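Textbooks > Retail and Visual Display > Level 2

Chapter 6
Hats and Headwear: Handling, Storage and Display

What this chapter covers

6.1 Why hats need their own rules
6.2 The parts of a hat
6.3 Handling
6.4 Stands, blocks and shelves
6.5 Planning a small display
6.6 Records and stock checks

Before you start

You should have read Chapter 4 (Folded Goods) and the first half of Chapter 5 (Hanging Goods). You will need a soft clothes brush, a tape measure, some acid-free tissue and at least two hats of different types for the practical work. If your college does not keep hats, a cloth cap and a straw hat from home will do.

Introduction

When Consuelo Marulanda took over the accessories floor at Stornia, a department store with three entrances and not much natural light, hats were kept in the same drawers as gloves and scarves. Customers had to ask for them. Sales staff pulled out a pile, put it on the counter and let people sort through it. In her first February in the job she counted the stock and found 341 hats, of which 100 could not be sold at full price. Very few had a fault from the factory. They had been squashed, creased across the crown, or bent at the brim by whatever was lying on top of them.

She did two things. She moved the hats out of the drawers, and she wrote a single page of handling rules and pinned it up in the stockroom. The rules in section 6.3 are based on that page. We have changed the wording in places and left out the parts that dealt with the building.

Her case is a useful one to begin with because the shop spent very little. The stands were plain, the shelves were already there, and the staff were the same people as before. Most of the work was in deciding where each kind of hat should live and how it should be picked up.

6.1 Why hats need their own rules

Most clothing is flat, or can be made flat. A shirt can be folded, a coat can be hung, and both will go back to their proper shape when somebody wears them. A hat has a shape of its own when it is empty, and that shape is part of what the customer is paying for.

Some hats are stiff. A felt hat is formed over a block with steam and will hold its shape for years if it is left alone, but a dent pushed into the side may need steam again to come out. Straw is stiffer still, and when it is dry it cracks. Other hats are soft. A beret or a cloth cap will not crack, and people often assume for this reason that it can be treated like a scarf. It will survive being stuffed into a drawer, but the creases it picks up there are slow to fall out, and a creased cap looks second-hand.

The flat cap is somewhere between the two. The crown is soft cloth. The brim, which many makers call the peak, has a stiffener sewn inside it. The two parts need different treatment and they are joined along one seam, so the cap has to be supported from the inside while the peak is left free. Keep this in mind when you come to section 6.4.

6.2 The parts of a hat

You will need the following words for the rest of the chapter.

Crown – the part that covers the top of the head.

Brim – the part that stands out from the crown. It may go all the way round, as on a sun hat, or only across the front, as on a cap.

Peak – a short front brim, usually stiffened.

Sweatband – the strip inside the hat, at the bottom of the crown, that touches the forehead. It may be leather, cloth or ribbon.

Lining – cloth sewn inside the crown. Not all hats have one.

Block – a solid form in the shape of a head or a crown, used for making hats and sometimes for storing them.

Stand – a support that holds a hat clear of the surface. The simplest is an upright rod on a base.

Learn to look at the sweatband first. It carries the size and often the maker's label, and it shows wear before any other part. A hat that has been tried on by a great many customers may look new from outside and have a shiny, marked band.

6.3 Handling

Wash and dry your hands before you touch the stock. Hand cream leaves marks on pale felt that are very hard to remove, so put it on at the end of the shift.

Pick up a brimmed hat by the brim, with one hand at each side. Do not pinch the front of the crown. People do this in films, and in time it splits the felt along the crease.

Pick up a cap with one hand under it, fingers spread inside the crown, and steady the peak lightly with the other. Do not lift it by the peak alone. The weight of the crown pulls on the seam.

If you have to put a brimmed hat down on a flat surface, turn it over and rest it on its crown. A cap may be put down the right way up for a short time.

Brush felt with a soft brush, following the nap. Brush tweed and other rough cloths in short strokes from the centre of the crown outwards. Use a dark brush for dark hats and a light brush for light ones, and keep the two apart.

Never put a price ticket through the cloth. Tie it to the label or loop it round the sweatband stitching.

6.4 Stands, blocks and shelves

A stand has two jobs. It keeps the hat off the surface, so that the edge is not pressed out of shape, and it lifts the hat to a height where the customer can see it properly. Catalogues such as the one from Dremis list stands in metal, wood and clear plastic, with round or padded tops. For most shops a plain wooden stand is enough.

Two measurements matter. The first is the height of the rod. A low stand suits a cap, which is usually looked at from slightly above. A hat with a wide brim needs more height, or the brim will touch the table. The second is the width of the base. A narrow base is easily knocked over when a customer lifts the hat off at an angle, which most customers do.
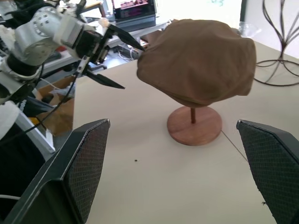 Fig. 6.1 Soft flat cap on a rod-type wooden stand with a round, flat base.

In Fig. 6.1 the rod goes up into the underside of the cap, and the short brim has nothing beneath it pressing it out of line. The crown is slightly lumpy and the cloth has soft folds. With a soft cap some folding is normal on a stand of this type. If the folds are deep, put a loose ball of tissue inside the crown to spread the weight, and check that none of it shows below the edge.

Blocks give better support than stands and take up more room. Use them for felt hats that will be on show for a month or longer. The Sepp pattern of block, which you may meet in older shops, comes in two halves so that it can be removed from a hat with a narrow opening.

Shelves are for stock and not for display. Allow a hand's width between hats. Soft caps may be stacked in small piles if each one is filled with tissue, with the peaks all facing the same way.

6.5 Planning a small display

Begin with the table. A pale, plain surface suits brown, grey and navy hats. Darker surfaces suit straw. Wipe it down before anything is placed, and again at the end of the day, as dust and stray threads show up badly on a light top.

Decide which way the hats will face. Customers read a cap by its peak, and a row of caps with the peaks pointing in different directions looks untidy even when the spacing is correct. Turn each one slightly towards the aisle.

Light from a window brings out the texture of cloth, but it also fades it. Change the hats on a window table every week and keep a note of the date.

Leave a clear space for trying on, with a mirror that a tall customer and a child can both use.

6.6 Records and stock checks

Each hat should have a line in the stock book giving its type, size, colour, supplier and condition. At Stornia the hat book ran to 2,000 lines by the end of its second year and 4,000 by the end of its fourth, all in the same four columns and a space for remarks. Write remarks in plain terms. "Small dent, left side of crown" is useful to the next person. "Slightly damaged" is not.

Activity 6A

Work in pairs. One person lifts a cap from a shelf, places it on a stand and turns it to face the aisle. The other watches the hands and notes any point at which the cap is held by the peak alone. Change over. Then repeat with a brimmed hat, and write two or three sentences on what you had to do differently.

Section 6.7, on cleaning and small repairs, begins overleaf.

Filed under: Retail skills, Accessories, Display
Contact the publisher | Copyright and permissions | Back to top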